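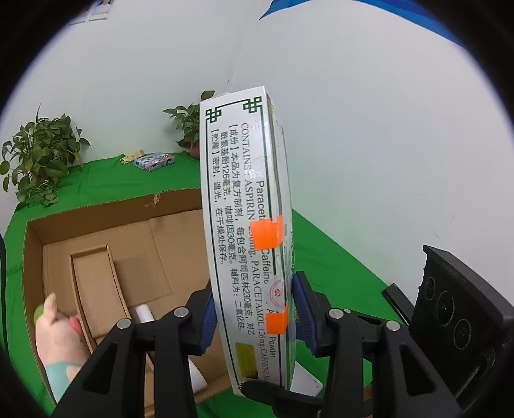

Box with green border and corner ornaments, held upright.

12/09/2020

Notes on the wildfire spread bench, Putik slope data. Continued from the last notebook.

I repeated the burn on the small tray with dry pine litter, slope at 16 degrees. The flame front reached the end mark faster than on the flat tray, as expected, but the left side was again ahead of the right side. I think the litter is not spread evenly. Helmut Ruppert says it is the draft from the hood, and he may be right. Tomorrow I turn the tray around and do the same burn, then we will know.

Load was 800 g for all runs. I made 11 runs and threw away two of them (thermocouple 4 came loose, I did not notice until the plot looked strange). Please do not use the runs marked with a red cross in the Eichhorn folder.

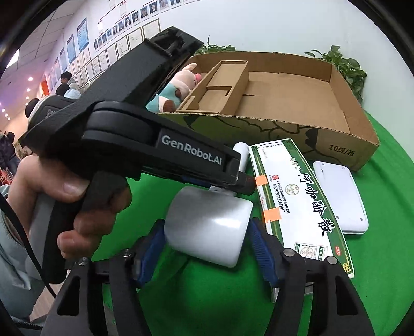
Do we need to dry the litter again if the bag was open overnight?
Put it back in the oven until two weighings give the same value, and write both values on the sheet.

The Castinetti logger stops when the memory reaches 3000 lines - this is not in its manual, I found it by losing the end of a run. Empty it before each burn.

For the Ulleo site comparison I still miss the wind records from the ridge station. Wrote to them a second time. Without wind I can only compare the shape of the burned area, and this is weak.

To do in December: new gasket for the hood door, order litter trays, ask Helmut for the old slope table.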